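Pullow Volunteer Scheduler – review

We run a small community association with 400 members and a newsletter, and every spring we have to fill project roles. For years we did it with a spreadsheet. In April we moved to Pullow.

Setup took one evening. You create a project, add roles with a minimum commitment, and send out an interest form. Importing our contacts went fine except for 17 records with no email address, which had to be typed in by hand.

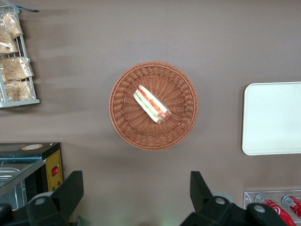
The form builder is the best part. People can attach a resume and mark the hours they are free – mornings, evenings, Saturday only. Replies land in one list that sorts properly.

Reminders are weaker. They go out at 6 a.m. and the time can't be changed. Stivdale, which we tried first, does this better but charges per user.

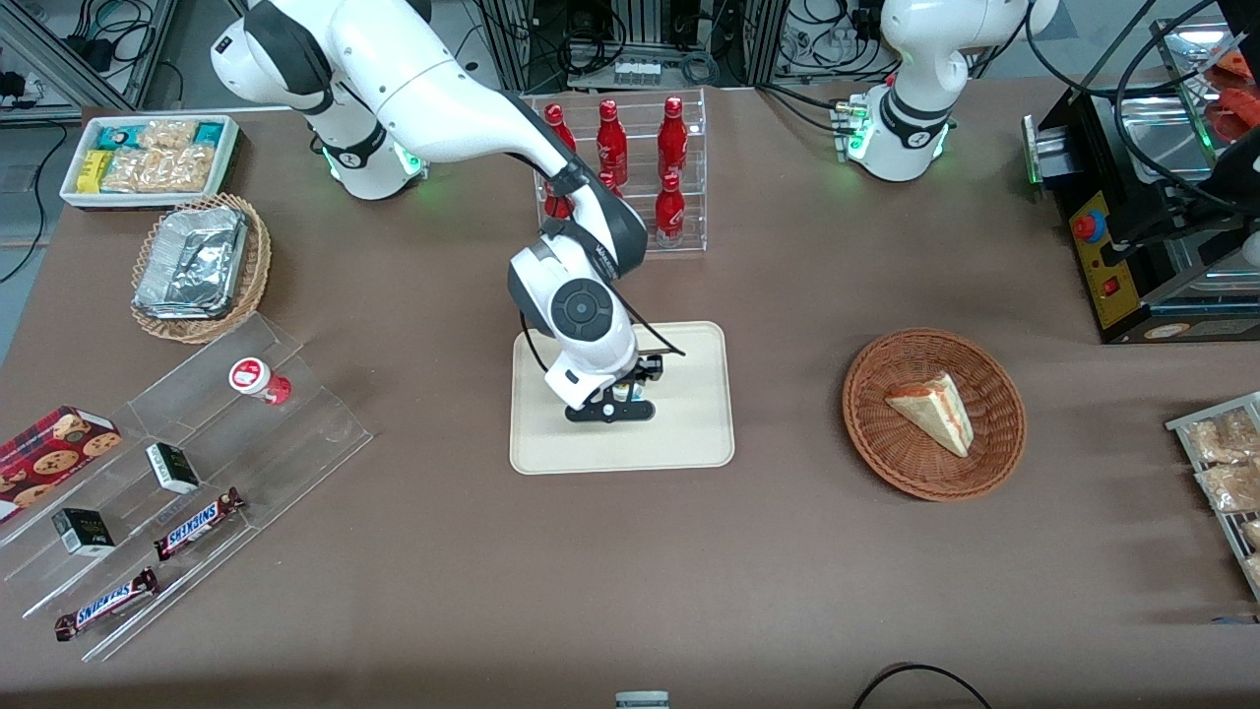
Reports export as plain CSV files. The yearly plan costs $919 and covers up to 2,250 contacts, more than we need. There is no smaller plan.

Four stars. We have renewed for next year.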